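Setting the table with the Oditia arm: a long-term review
2 October, Candthorpe workshop notes

I have wanted a machine to lay my table ever since I was small enough to be given the job myself, so please forgive me if I go on a bit. The Oditia is a table-top robot arm sold with a two-fingered gripper and a teaching program called Lui, which is where you show it a chore over and over until it (with luck) gets the idea. Drundico sell the practice kitchen separately, and I bought that too, on the grounds that I wasn't going to let a beginner loose on my good plates.

I have had the pair of them set up since December, which I think is long enough to be fair. The question I get from everybody who comes round is the same one: can it do housework yet? My answer is a rather drawn-out "sort of", and I'll try to explain.

Putting it together took me an afternoon and two pots of tea. The instructions are clear, though the page on cable routing could do with a bigger drawing, and I had to undo one side of the base and start again. Lui went on to my old laptop without any fuss. You move the arm through the job by hand, save that as one showing, put everything back and do it again. The manual suggests 50 showings for a simple task such as moving a piece of play food on to a plate. I found 50 got me an arm that went to the right sort of area and then dithered. At 100 it was a good deal more sure of itself, and by the time I had 385 saved I could leave it to try on its own while I sat beside it with the stop button in my lap.

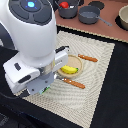

Plates and food, then, are where I'd say the Oditia earns its keep. A chunky thing with a bit of height to it gives the fingers something to close on, and when it misses, it usually misses by a little and has another go, which I find oddly endearing! Cutlery is a different story. A fork lying flat on a mat is a wretched thing to pick up, even for me with cold hands, and the gripper has to come down very low to get hold of it. Mine presses into the mat, rucks it up, and then of course everything on top has shifted and it is working from a picture of the table that is no longer true. I got better results by teaching it to go for the handle every time, and by sticking the mat down at the corners with a bit of tape.

It's also slow. I can lay a place for one before the arm has finished thinking about the knife. I don't mind that as much as I expected, as a dishwasher is slower than I am too and I wouldn't be without mine. The trouble is that a dishwasher doesn't need me to sit and watch it, and the Oditia does. If you nudge the plate over or turn the mat to a new angle, it may carry on quite happily or it may stop dead in mid-air and wait, and after all these months I still can't always guess which.

The Drundico kitchen I have fewer feelings about. The pieces are bright and sensibly sized, they survive being dropped, and the cutlery is a fair test — perhaps a fairer one than I wanted. I would have liked a few heavier items in the set, as play food weighs next to nothing and I suspect real potatoes would be a shock to the system.

Would I buy the arm again? Yes, as a hobby, and a lovely one for dark evenings. As household help, no, and I'd be sorry if anyone spent the holiday money on it expecting to put their feet up. My total now stands at 511 showings and I still lay the table for supper myself.

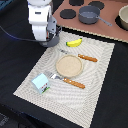
One reader wrote in to say that I was being too kind, and that a chore you have to supervise is still your chore. They have had the same arm on folded napkins and gave up well before the 100 mark, though they did add that the gripper never once damaged anything, and that they'd try again if Lui could learn from fewer goes. I can't argue with much of that. I would only say that napkins are harder than plates, and if the arm is still in its box upstairs, it might be worth starting again with something solid and a well-taped mat.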